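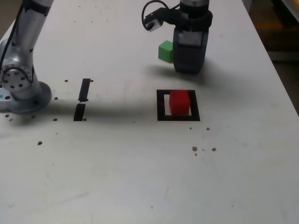
The Sobczak bench asked that the three-second hold after every grasp be kept in the rule, as shorter holds had let slipped cubes go into the log as good picks. Agreed.

2 min read

Good practice group, Cosov and Lelteck benches
10 December 2025

1. Minutes of the last meeting
Accepted with one correction: the April total is 3,917 trials, not 3,971.

2. Tape marks
Target squares are to be outlined in black tape on the tabletop. Worn tape is replaced before a session starts - never during one. Cliser will send its draft wording.

3. Trial counts
Each bench runs 300 trials per task. Lelteck has 261 and will finish the rest under the old rule.

4. Stop checks
The operator tests the stop button at the start of each shift and signs the sheet. Unsigned shifts do not count toward the total. One member wanted a second test after lunch - left open.

5. Next meeting
Cosov to host. Date to be set by email.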